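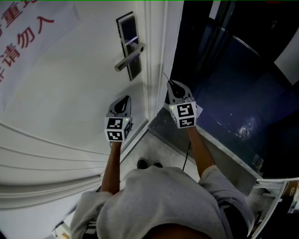 Home About us What we do Safety notes Work with us Contact

About Hament

Hament is a small company that collects and checks movement data for robots. Our people hold a pair of grippers in their hands and do daily tasks with them: doors, drawers, cups, bags, switches. The recordings are later used to teach robot arms the same tasks. We have 11 people on the staff, and most of them have worked on the floor with the grippers at some time, also those who now sit in the office.

We started in two rooms above a bicycle shop and moved later to the ground floor of the Van Wyk building, where we are still. The name Hament has no special meaning. It was the name that was free when we registered.

Why we write about a fault

Many companies put on this page only their good results. We decided to put here also the thing that went wrong, because customers ask us about it and because it changed how we work more than any other event.

In September we were delivering door recordings to a customer project called Clotska. The customer trained an arm with our data and tested it on a normal door with a lever handle. In most of the tests the arm opened the door well. In one test it pulled the door when the latch was not yet free, and it continued to pull. The handle plate came loose from the door, and one finger of the gripper broke and flew over the test area. A technician was standing closer than the rules of the test permitted. The piece passed him and he was not hurt, but we don't take much comfort from this.

The customer stopped the tests the same afternoon and asked us to look at our part. This was correct. We stopped also our own door work for 12 working days.

What we found

The arm had more than one problem. Its force limit was set too high, and this was for the customer to repair. But the data had a problem too, and this one was ours.

The position of each gripper is calculated from the square markers on it. When a marker is hidden for a short moment, for example behind the edge of a door, our software filled the gap with a smooth line between the last good position and the next one. For a cup on a table this makes little harm. For a door it is serious, as the hidden moment is often exactly the moment when the latch becomes free. In the filled recordings the gripper seemed to start pulling a little earlier than the person did in reality. The difference was small, but it was repeated in many recordings, and the arm learned it.

We checked 100 door recordings by hand, comparing the video with the calculated path. In 9 of them the pull began too early. Our automatic check had accepted every one. It looked for jumps in the path, and a smooth line has no jumps.

We must say also that one of our operators had reported this effect before, in a short note at the end of a shift. The note was read and put in a folder. There was no rule about who must answer such a note, so it got no answer. Of all the things on this page, this is the one we regret the most.

What is different now

Gaps are not filled any more in door, drawer and lid tasks. If the markers are lost near the contact, the recording is marked and a person looks at it. Some recordings we throw away, and our delivery is slower for this reason. The price list was changed to show it.

Each note from an operator now gets a written answer before the next shift in the same room begins. Sometimes the answer is only "we don't know yet" — but it must be written.

Operators can stop a session without giving a reason, and the stopped time is paid. Before each door session the operator checks the cables, the floor at the threshold and the handle screws, and signs the sheet.

With each delivery we send a page of known weak points. Faloneck, who builds the housings for our grippers, receives the same page and has since then moved one marker on the new model so that it stays visible longer. We are still testing this change and can't promise yet that it solves everything.

The Clotska project continued after the pause. We replaced the whole door set at our own cost.

Working with us

We take projects from research groups and from companies, large or small. Visitors are welcome in the morning, by appointment, and we can show the full fault report to any customer who wants to read it. If you find an error in our data, please write to us even if you are not sure. We prefer to check something for nothing.

Recent notes

Why we stopped filling gaps in contact tasks
Check sheet for door sessions, second version
Moving a marker: first tests with Faloneck
How operator notes are answered
Directions to the Van Wyk building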